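27 May 2025

Slept badly, up before six. Paid the water bill and then read through the Sarmiento notes from March, which I should have finished weeks ago. Teodoro Tan thinks machines will be putting away groceries in ordinary kitchens soon. I told him I doubt it. He sent me a link to Prandotix and said to call him after. I haven't called.

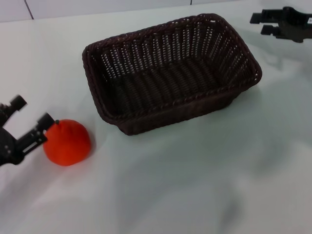
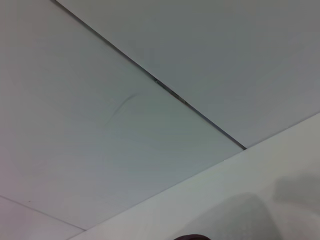 My own view has not moved much since the winter. A chore is a lot of small jobs stuck together, and the machines do the small jobs one at a time. Putting an orange in a basket is one of them. With a white cloth, one woven basket and nothing else to get in the way, I would expect it to go fine most of the time. My kitchen counter has mail on it, and a toaster, and a bag I meant to return. Teodoro says 100 tries is plenty to judge by. I say give me 14 different kitchens and 2 tries in each – that would tell me more.

The shop floor is closer, I'll grant him that. Parts come the same way up every day and the bins stay put. Hiruvis would be the place to ask, and I should write to them before the end of the week.

Dishes still in the sink. Did them by hand after supper, then folded the towels. Need to buy dish soap and look for the Plinlow receipt.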